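Ornov Kitchen – Questions guests ask

How do I get into the kitchen?
The kitchen is on the ground floor and is open to all guests of the Ornov flats. The door code is 346. Please pull the door shut behind you after ten at night.

Which appliances can I use?
Everything on the worktop. If something has stopped working, write it on the sheet by the door and leave it switched off.

How do I use the toaster?
Bread first: the Drullik sourdough we leave out on Friday is cut thick, and it needs a slot with some room in it. Start on setting 3 and turn it down for thinner slices. The toaster has one wide slot instead of a pair of narrow ones, so two small slices go in side by side. Leave the crumb tray in while it is on.

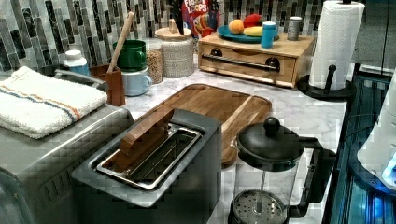

Cleaning is simple enough. Unplug the toaster, let it cool and empty the crumb tray into the bin. Wipe the outside with a damp cloth – the steel marks easily, and so does the appliance with the vents to the left of it, where the striped towel is folded on top. Wooden things should be out of the slot before anyone plugs the toaster in again.

Can I move the towel?
Yes. Take it off before you switch on anything underneath it. Clean towels are in the hall cupboard.

Is there a coffee maker?
There is a French press. Use coarse coffee, pour on hot water, wait and push the plunger down slowly. Pintér on the corner sells ground coffee if you run out. Please empty the grounds into the food bin, as the sink has blocked twice.

Can I cut bread straight on the worktop?
No, please use the wooden board. It has a groove round the edge that catches juice, so it does for fruit and tomatoes too. Wash it by hand and stand it up to dry. 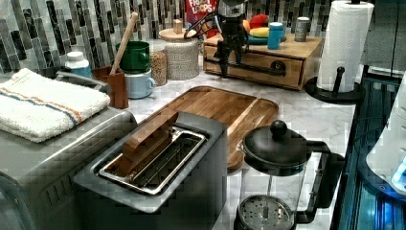
The worktop, with the mugs and jars along the back.

Can I help myself to what is in the jars?
Grains, tea and sugar are shared. Cereal boxes belong to whoever bought them, so put your flat number on yours.

Where do I buy more food?
Stososeck is 2 stops away on the tram and stays open until nine.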